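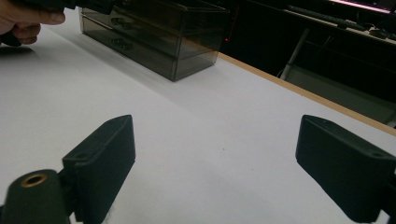

The Flitbridge hand-held gripper kit is now in its second season of use in our workshop, and this review is offered for readers who are weighing a purchase. The kit is sold by Pedmont and is intended for recording simple manual tasks that a robot arm will later be asked to repeat. We have kept those tasks modest. A smoked plastic organizer with two stacked drawers, set on a white table, is a fair test of the tool, as the recessed pulls leave little for two squared-off black fingers to take hold of. Wide pads suit a box or a cup well. For a shallow pull they require patience and a careful angle of approach.

We have recorded over 235 sessions since January. The finger pads have been replaced once, and the exchange took five minutes with the wrench supplied. The printed guide is clear on assembly but says very little on cleaning – a matter we raised with Pedmont and on which we await a reply.

We also had the Plokard kit on loan for four weeks. It is lighter in the hand and its narrow fingertips manage drawers with less effort, although new users found the trigger stiff. Holanda offers a service plan covering either product. We did not take it up and can offer no opinion of it.

For general tabletop work we will continue with the Flitbridge. Departments whose work is chiefly with drawers, lids and small handles should request a trial of the Plokard before placing an order.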